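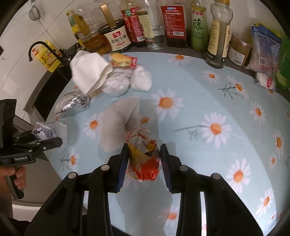 3.2 What people do with the kitchen table between meals

I came to this part of the project sideways. Anežka Šimko and I had set out to study how small households in Clurnlow plan their grocery shopping, and the kitchen table was just where we sat to do the interviews. But people kept reaching past us for things. A phone charger, a school form, a half-finished crossword. By the second week I had started writing "table again" in the margin of my notes, and by July we had rewritten the interview guide so the table got its own set of questions.

We ended up with 30 households, each visited 2 times, and a diary that people filled in for 9 days. Every diary line was supposed to say what the table was being used for and who was using it. Some people wrote "stuff" and left it there (fair enough!), so we went back and asked. After cleaning, we had 1,541 diary lines we could use. Vendula Hrubý coded all of them and I coded a share of them again without looking at hers. We disagreed mostly over snacks, and I'll get to that.

Eating a proper meal was the use everybody named first when we asked them cold. In the diaries, though, meals are surrounded by a lot of other business: bills, homework, sorting the mail, folding, phone calls, sitting down for a minute with nothing going on. One woman told me she pays for everything at the table and eats most of her dinners standing at the counter. Her husband, from the next room, said that was a lie. We kept both versions in the transcript.

Snacks gave us trouble because they don't have clear edges. Is it a snack if you open something while you're doing the taxes? Vendula said yes, every time. I wanted to count it only when the person had sat down in order to eat. We went with her rule in the end, mainly because the people keeping the diaries seemed to think her way too. Figure 1 shows a table between meals, with a crumpled wrapper on the daisy-print side of things and the condiments over on the counter.

Figure 1. A kitchen table between meals.

The tablecloth turned out to matter more than I'd guessed. Households that kept one on all day talked about the table as a place that was "done," and they apologized to us when there were papers on it. Households that kept it bare didn't apologize for anything. I don't want to push this too far — our sample is small, and people who agree to be interviewed in their kitchens may be a relaxed bunch to begin with. Still, it lines up with what Chantharasri found in the Florkitz apartments, where a cloth going on or coming off was how parents told kids that homework time was over.

We also asked when the table gets cleared. Almost everyone said "before dinner," and the diaries mostly back them up, but there is a second, smaller clearing late in the evening that hardly anyone brought up on their own. It's quick and it's usually one person. I come back to who that person is in Section 3.3, where we look at how the work gets split.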